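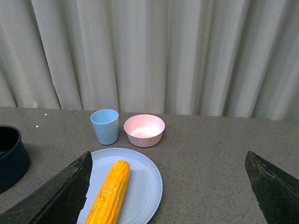 Every few months someone at work asks me when they'll be able to buy a robot that clears the table. I fit kitchens for a living and I'm the one in the office who reads about this stuff, so the question comes to me. My answer this year is much the same as my answer last year, with a bit more hope in it.

Take an ear of corn on a plate. For a person there's no job there at all. You pick it up, you put it in the pot, you rinse the plate. For a machine with two stiff fingers it's a string of separate problems. The corn is rounded, so it will roll if one finger touches before the other. If it's lying at an angle, the wrist has to turn to match. Squeeze too lightly and it slips out on the way up. Come down too low and you're pushing on the plate.

Then there's the plate itself. A flat plate with a shallow rim is a horrible thing to lift with two fingers. We get our fingertips under the edge without thinking, or slide it to the side of the worktop and take it from below. A cup is far easier, as you can go in from above with one finger inside and one outside. Bowls are somewhere in between. I'd expect any home machine to be good with cups a long while before it's good with plates.

I went to see some of this in July, when Torben Albers let me spend an afternoon at Kenileo. He used to do cabinet hinges and now works on grippers. The arm I watched moved a cup from one side of a table to the other, and it did it well. It was slow. I could have laid the table for 6 in the time it took, but it didn't drop anything and it didn't knock anything over, and two years ago I couldn't have said that.

Where it struggled was when things stood close together. Put a cup right next to a bowl and there's hardly room for a finger between them. I'd nudge one out of the way with a knuckle. The arm went in, stopped, backed out and tried from another side. Torben said the nudging can be taught, and that a lot of the work now is people steering the arm through the job again and again so it has something to copy. They had 400 goes at one task saved up and he wanted more.

Shop floors are a different matter. Mansa Bonsu runs packing at Boateng and they've had an arm on the line since before I knew her. It lifts the same carton from the same spot all day. She's happy with it. But she told me that when the carton supplier changed the flaps, it took five days to get the thing right again, and everyone packed by hand in the meantime. A kitchen changes more than that between breakfast and lunch.

So can they do chores yet? Some parts of some chores, on a clear table, with someone standing by. I think putting things into a pot or moving cups to a rack will come first. Scraping, rinsing and stacking are harder, and wet china is harder still. I wouldn't plan a kitchen round a robot at the moment, though I did have a customer ask me to leave a gap for one next to the fridge. I left the gap. It's got a bin in it.

I've asked Torben if I can go back when they start on cutlery. He groaned, so I assume forks are worse than plates.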